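Ticket: Demo table, hand-held grippers, mug stand task
Opened by: Golnar Karimi
Assigned to: Panagiotis Spanos
Priority: High (visitors expected)
Status: Closed, one follow-up open

Original report
We have the Ninden group coming in for the open day on January 31, 2019 and the stand task is not reliable enough to show. In the practice run the left gripper lost tracking 4 times. Each time the session software stopped with "pose timeout" and had to be restarted from the console, which takes a couple of minutes. The visit schedule gives us 15 minutes per group, so one restart is annoying and two means the next group is standing in the hallway. The right gripper did not drop out at all.

Comment - Panagiotis Spanos
Is it the same cable we had trouble with in June? Please swap left and right at the console end and see if the fault moves. Also send me a view from the gripper at the start position for the stand, so I can compare it with the one in the setup notes.

Comment - Golnar Karimi
Swapped. The fault stayed with the left gripper, so it is not the console port. Start position view below.
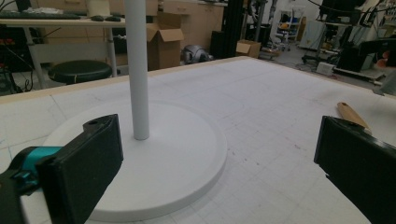

Gripper view, fingers either side of the stand base.

Comment - Panagiotis Spanos
Position looks fine to me. The log shows gaps of up to 200 ms before each timeout, and they come in bunches. That is more like a loose connector than bad tracking. Please check the plug at the gripper body, not only the far end. Unplug it, look at the pins, push it back in until it clicks. Then do a two-handed run with both cables lying the way they would for visitors and somebody watching the log.

Comment - Shirin Jafarzadeh
I did this one with Golnar. The plug on the left gripper was seated but would turn a little when I moved my wrist. I reseated it and put a tie on the cable so the pull goes on the tie and the plug stays put. Then we set up for the two-handed run with the stand and the strainer on the board.
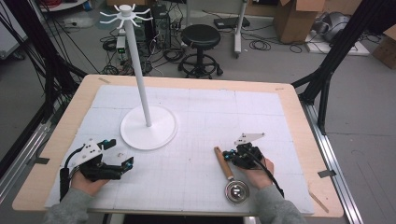

We did 13 runs this way and had one timeout. It came when I reached to the far side of the board and the cable went tight. If I stay on the near half there is plenty of slack. So the plug was most of it, but the cable is also short for this table. Can we get the longer one from the Loltham bench? Jovita Hinojosa has the key to that room.

Comment - Jovita Hinojosa
Longer cable is in the tray under the console. I need it back after the visit. It has a Bondby label on it, please leave the label on.

Comment - Shirin Jafarzadeh
Longer cable fitted. No timeouts in the runs since, including the far side of the board. Pouran Rostami tried it as well, as she is doing the talking for the second group and had not held the grippers before. She found the fingers easy enough but kept starting too close to the base - please put something in the notes about that for the guests who want a turn.

Comment - Panagiotis Spanos
Good. Steps for the day, for whoever is on the table:

1. Plug in both grippers before the session software is started. Turn each plug gently to check that it does not move.

2. Put the stand on the board and bring the gripper in slowly with the fingers open. Guests should stop short of the base and wait for the go-ahead.
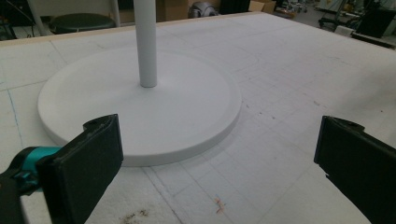 3. Start the session and watch the log for the first run. Gaps under the warning level can be ignored.

4. If "pose timeout" comes up, hand the group over to Pouran for questions and restart from the console. Do not unplug anything while it is restarting.

Comment - Golnar Karimi
Visit done. All groups got through on time. One timeout with the last group, when a guest set the gripper down hard, and step 4 worked as written. The contact from Mohammadi asked if the grippers can be used left-handed only, and I said I would find out.

Resolution - Panagiotis Spanos
Loose plug at gripper body, plus short cable. Reseated, tied, longer cable fitted. Closing this one. Follow-up opened for a permanent long cable so Jovita can have hers back.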